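4 min read

Odd socks: where do they all end up?

**plurk_mum**
OK so I've finally tipped the whole odd sock bag out and I'm going to deal with it before school goes back to full chaos in September. There were 40 in there. Forty! Not one pair. I swear I matched everything when we moved the dryer.

My system up to now has been to chuck singles in a bag on the laundry door and check it whenever I fold. I never check it. What does everyone else do? Keep them, bin them, pin them?

**tallowbay**
Bin. Give a sock one month and then it's gone. You're storing rubbish on a door.

**plurk_mum**
A month is harsh! I found the mate of a grey hiking sock inside a doona cover after most of a winter. And some of these were good socks, the Joleo ones weren't cheap.

So tonight I'm going colour by colour. Darks were hopeless, they've all faded to a different sort of black. The pale ones I'm doing on the wood where I can see the knit properly, and I look at the cuff first and the toe second.

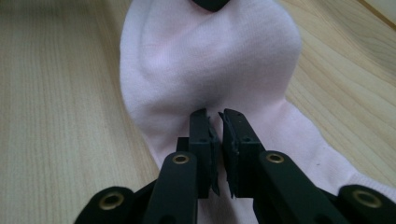
Cuffs are the giveaway for me. Two socks can look the same colour lying there and then one has a ribbed band and the other is plain, and you realise they were never a pair to begin with. I've made three matches that way with the kids' white ones and I'm feeling pretty smug.

**hinojosa_rd**
I stopped matching altogether. Bought one kind of sock for the whole family, same colour, same brand, and now they go in the drawer loose. Took an hour of folding out of my week.

**tallowbay**
Same size for everybody? My youngest would be wearing his up to the knee.

**hinojosa_rd**
Two sizes, fine, you got me. Small ones have a dot of laundry marker on the toe.

**Wisent**
I'm with plurk_mum on keeping them a while, but safety pins are the go. Pin at the cuff when they come off your feet and they go through wash and dryer together. Don't pin the toe, it pulls holes in the fine knits.

**tallowbay**
Pins in a dryer, no thanks. I had one come open and it took a thread out of a good jumper. Mesh bag does the same job.

**Wisent**
Never had one open on me. Buy better pins?

**plurk_mum**
I'd forget the pins and the mesh bag both, let's be real. Might try the bag for the little pastel ones, they're the worst for going missing. Down to about half the pile now and the rest can be dusters.

Reader comments

**sudsy_j:** Check the rubber seal on a front loader. I got two baby socks and a hair tie out of ours.

**marnie_k:** Dusters is right, put one over your hand for the blinds. Works a treat.

**offcut:** Still wearing odd ones to work, still employed.

Recent threads
Drying rack or clothesline in winter?
Folding fitted sheets without swearing
Has anyone tried the Plurkska drawer dividers?
Getting sunscreen out of collars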